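Ticket: Sunari export job stops at row 500, no error in log
Status: Closed, fixed by configuration change. Component: Wirano connector

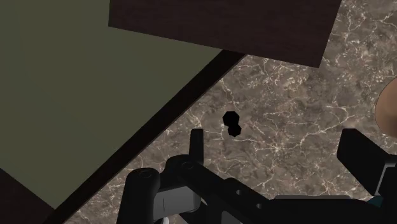 Reported behavior

The nightly export from the Wirano inventory database to the Omano reporting server finishes with exit code 0, but the output file contains 500 data rows and a header. The source table holds 896 rows. The missing 396 rows are always the ones with the highest item IDs. Nothing is written to the error log. The job summary says "completed" and gives a row count of 500.

First noticed January 3, 2019, when a stock report came up short at the Manurung warehouse. Older output files on the server show the same cutoff going back to November. Before that the source table was under 500 rows, so the limit would not have been visible.

Environment

Export job runs under Sunari scheduler, default service account. Source is read over the Wirano connector, read-only login. Output is comma-separated text, UTF-8, one file per night. Disk space on both servers is fine.

Log

Entry 1
Ran the export by hand from the command line with the same account. Same result, 500 rows. Rules out the scheduler's time limit, which was the first suggestion from the warehouse side.

Entry 2
Ran the query in the database console. All 896 rows come back. No filter on item ID, no filter on date. The query text in the job matches the saved copy in the shared folder.

Entry 3
Checked row 501 for bad characters. An earlier ticket on the Manurung import involved a stray quote mark in a description field that ended the file early, and the symptom looked similar. Row 501 is clean. Deleted it from a test copy of the table and ran the export again: still 500 rows, now ending on the same item as before. The content of the row is not the cause.

Entry 4
Reversed the sort order on the test copy. Output has 500 rows again, this time starting from the highest ID. The cutoff follows position, so something is counting.

Entry 5
Turned on verbose logging for the connector. The log shows one fetch request, 500 rows returned, then "cursor closed by client." There is no second fetch. With a table this size there should be 2.

Entry 6
Looked through the connector settings. Page size is set to 500, the default. The setting "follow_pages" is absent from the job's config file. According to the notes shipped with the connector, a missing value used to be read as "yes" and is read as "no" from the current version on. The upgrade was installed during the November maintenance window. The notes list this under "minor changes."

Entry 7
Added follow_pages = yes to the test config. Export gives 895 rows on the test copy, which is correct with the one row deleted in entry 3. Two fetches in the verbose log, 500 and 395.

Entry 8
Made the same change in the live config and restarted the service. The first restart did not pick up the change. The service reads its config from the install folder, and the file in the shared folder is only a copy. Edited the correct file and restarted again. Output 896 rows.

Entry 9
Second problem after the fix. Omano rejected the full file with "duplicate load ID." The server had already accepted a file for the same date and will not take another under that ID. Removed the short load through the admin page, waited 18 minutes for the index to rebuild, and sent the full file again. Accepted. If the short load is removed and the new file is sent before the rebuild ends, the same error comes back and the wait starts over.

Resolution

Set follow_pages explicitly in the install folder config. Page size left at 500. Raising it would also have hidden the problem until the table outgrew the new value.

Open items

Past files back to November are still short. Reports that use only the latest load are correct now. Month-end reports for November need to be run again once the loads are replaced; tracked in a separate ticket.

The job should fail when the output row count differs from the source count. Requested as a change to the export script, low priority.

The copy of the config in the shared folder is out of date in 2 other places, the retry delay and the output path. Neither affects the running service. Either update it or delete it.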